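Betreff: Re: [naehliste] Jeansjacke: Ellbogen durch, flicken oder aufgeben?
Von: Amber Nuttall
Datum: 26.3.26 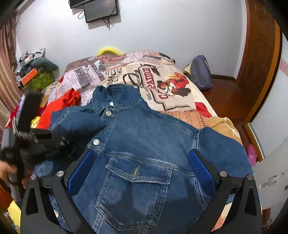
Moin zusammen,

Kamarul Ngau schrieb:
> Der linke Ellbogen ist durch, der rechte überlegt noch. Meine Frau sagt
> Altkleider, ich sage Patina. Hat jemand Erfahrung mit Bügelflicken?
> Auf der Packung steht "hält dauerhaft", aber das stand auf meinem
> letzten Dübel auch. Und wenn ich nähen muss: mit der Hand oder
> mit der Maschine? Die Ärmel sind ziemlich eng.

ja, Erfahrung mit Bügelflicken habe ich. Die Erfahrung lautet: zwei Wäschen. Danach rollt sich die Ecke hoch, man bügelt nach, die Ecke rollt sich wieder hoch, und irgendwann trägt man einen Flicken spazieren, der mit der Jacke nur noch lose bekannt ist. Am Ellbogen sowieso, der knickt ja ständig.

Mein Vorschlag: Stoff von innen gegenlegen, ein Stück alte Jeans, gern dünner als die Jacke, vorher waschen. Großzügig zuschneiden, also mindestens 2 cm über die dünne Stelle hinaus und nicht nur übers Loch. Die Fasern rundherum sind ja auch schon halb in Rente. Heften (ja, wirklich heften, ich weiß, wie hier über Heften gedacht wird) und dann in Reihen hin und her stopfen, immer in Richtung der Kettfäden. Die Reihenenden bitte nicht alle auf gleicher Höhe, sonst reißt es genau dort weiter.

Zur Maschine: geht, wenn du die Ärmelnaht auftrennst. Die ist bei Jeansjacken meistens eine Kappnaht, und wer die einmal aufgemacht hat, lernt viel über sich und seine Geduld. Mit der Hand brauchst du pro Ellbogen einen langen Abend. Ich stecke ein Marmeladenglas in den Ärmel, damit ich die andere Seite nicht mit annähe. Zweimal habe ich das Glas weggelassen, zweimal hatte ich danach einen Ärmel ohne Durchgang.

Garn: bitte kein Knopflochgarn, das schneidet in den mürben Stoff. Ich nehme das Stopfgarn von Totham, Farbe 34. Laut Karte ist das "Mitternacht", bei Tageslicht eher Dienstagvormittag, passt aber zu verwaschenem Denim. Im Archiv gibt es dazu einen endlosen Faden (Nachricht 2729 und alles, was danach kam), in dem sich die Irow-Fraktion und die Totham-Fraktion bis in den Juni hinein angeschrien haben. Lesen auf eigene Gefahr.

Den rechten Ellbogen würde ich gleich mitmachen. Solange er nur dünn ist, reicht eine Lage dahinter und ein paar Reihen Vorstich.

Und was die Altkleider angeht: Sag deiner Frau, das Ding heißt jetzt "Visible Mending" und kostet in der Boutique das Dreifache.

Grüße
Amber

PS: Wer hat eigentlich noch meine Zackenschere vom letzten Treffen?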